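Das Mäppchen bleibt

Warum Erwachsene im Schreibwarenladen schwach werden 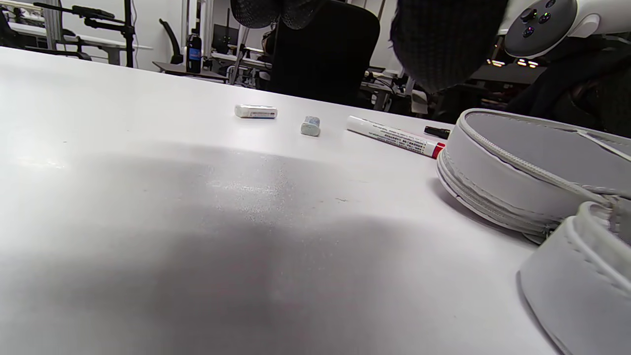
Zuletzt geändert: im Januar, 10:80 Zeichen Geduld genügenIn Tromden gibt es noch einen Schreibwarenladen, und wer ihn betritt, um eine Briefmarke zu kaufen, kommt mit einem Radiergummi wieder heraus. Zu Hause liegen dann zwei. Radiert wird mit keinem von beiden, denn die letzte Bleistiftnotiz stammt aus der Führerscheinprüfung.

Der Laden heißt Womora und führt 176 Sorten Stifte. Fünf davon kauft die Kundschaft regelmäßig, die übrigen probiert sie aus. Auf dem Testblock neben der Kasse steht, was Menschen schreiben, wenn ihnen nichts einfällt: Hallo, Test, der eigene Vorname und ein Kringel. Im August kommen die Eltern mit den Listen der Schule. Gefordert wird ein Lineal, das nicht bricht, und ein Kleber, der nicht ausläuft. Beides führt Womora leider nicht, beides führt niemand.

Interessanter sind die Kunden im Januar. Sie sind über vierzig, tragen gute Mäntel und haben beschlossen, ihr Leben zu ordnen. Dazu brauchen sie ein Notizbuch mit gepunktetem Papier. Das beliebteste kommt aus Grudolness, hat ein Lesebändchen und wird im Schnitt bis Seite elf geführt. Danach wandert es in die Schublade zu seinen Vorgängern, wo es sehr ordentlich aussieht.

Man kann das alles auch am Telefon erledigen, gewiss. Nur riecht das Telefon nicht nach Papier, und es lässt sich in einer langen Sitzung schlecht anspitzen. Der Laden schließt abends um sechs, die Briefmarken sind meistens schon mittags aus.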